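Pattern Archivist, part-time
Warine Wallpaper and Textile Collection

The Warine Collection is hiring a part-time archivist to catalog printed wallpapers and household fabrics. Most of the material came to us from the Szabo print works when it closed, and much of it has never been sorted.

The job is 30 hours a week for one year, starting in January. You will work through 200 boxes of sample books, record each pattern in our database, and prepare pieces for loan. You report to Tadeusz Borkowska, head of collections.

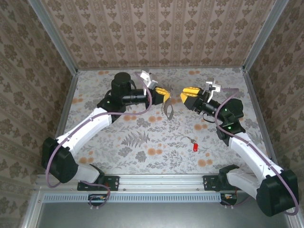
Damask-patterned wallpaper with a fern and blossom print on the tabletop.

You should have:
Two years of work in an archive, library or museum
Careful handling skills with paper and cloth
Clear written English
Some knowledge of printing methods – training is available if you have the rest

The reading room is on the second floor and there is no elevator. Boxes can weigh up to 40 pounds. Work hours are flexible between 8 a.m. and 6 p.m.

To apply, send a resume and a one-page letter to the collections office. Tell us about a cataloging project you have worked on and what you would do differently now. We will hold interviews in person or by phone.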